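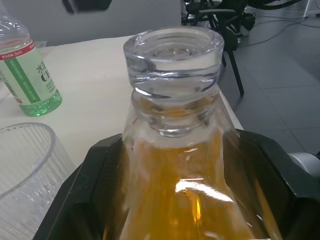 6. Perception and grasp set-up for glassware (Bedon stack)

Do section 5 first (arm homing, both arms). If the arms aren't homed the depth stuff below gives you garbage and no error.

What you need running

Bedon core, Lucero perception node, Todemach planner. Start them in that order. Planner started before Lucero will sit there waiting and look fine. It isn't.

6.1 Load the glass profile

1. Stop the planner. Leave core up.
2. In Lucero open Profiles, pick transparent_v2. Not "clear", that's the old one and it will be gone next release.
3. Set depth source to wrist + stereo fallback.
4. Set max range to 300 mm. Anything past that off the wrist camera is no use for glass.
5. Save, then restart Lucero. Reload button does not pick up the range change.

Note: profile is stored per arm. Do it for left AND right. Most of the tickets we get on this page are one arm only.

6.2 Check the mask

1. Jog the wrist until the object fills a good part of the view.
2. Turn on the mask overlay.
3. Look at the rim. Mask should close all the way round. Gaps on the body are ok, gaps on the rim are not.
4. If there's liquid, check the mask doesn't stop at the liquid line. Colored liquid is the worst for this, Lucero likes to call it a seperate object. Merge threshold up one notch, look again.
5. Other clear things on the table get their own masks. Leave them in, planner wants them as obstacles.

Caution: do not run a grasp off a mask you haven't looked at. Confidence number alone is not enough on glass.

6.3 Grasp settings

1. Planner > Grasp > Type. Neck for decanters and bottles, body for tumblers.
2. Closing speed: slow. Leave it there.
3. Hold timeout is 2000 ms. If contact isn't confirmed by then the gripper opens again. Support something under the object while you're testing.
4. Set "keep upright" on for anything with liquid in it. Off by default, yes, we know.
5. Write to arm. Wait for the ack line in the log before you move on.

6.4 Two-arm scenes

One arm holds, other arm works near the glass. Needs the shared world model or each arm plans as if the other one isn't there.

1. Core > World > Shared, tick it.
2. Pick the owner arm. Owner is the one holding.
3. On the non-owner arm set the view to wrist and check that the other gripper shows up in the overlay as robot, not as object.

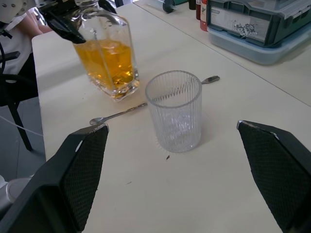 Fig. 6-2. Wrist view with fingers open. Fluted glass and bar spoon close in, decanter held near the neck by the other gripper.

4. Long thin items get dropped by the small-blob filter, spoons mainly. Lower min blob area to 2 if one goes missing. Expect more noise from specks on the table.
5. Thin thing behind or under a glass: planner may see two pieces. Use Link parts and click both ends.
6. Dry run with motion disabled. Watch the ghost arm the whole way thru.

Caution: anybody near the table stays outside the reach line when motion is enabled. Lucero does track people but it is not a safety function. The e-stop is.

6.5 Logging

Turn on frame logging before the first live run. Buffer keeps the last 2000 frames per camera, then overwrites. Export goes to Dronivix format only for now. Name the export with the arm side or you will mix them up later.

If the export hangs, kill the viewer first, then try again. Don't kill core.

Known problems

- Mask flickers when the wrist is moving. Stop, let it settle, then capture.
- "Keep upright" resets if you change grasp type. Set type first.
- Link parts isn't saved with the scene. Fix pending.

Section last changed 9th July, Baltasar Lagos. Send corrections to him, with the log attached please.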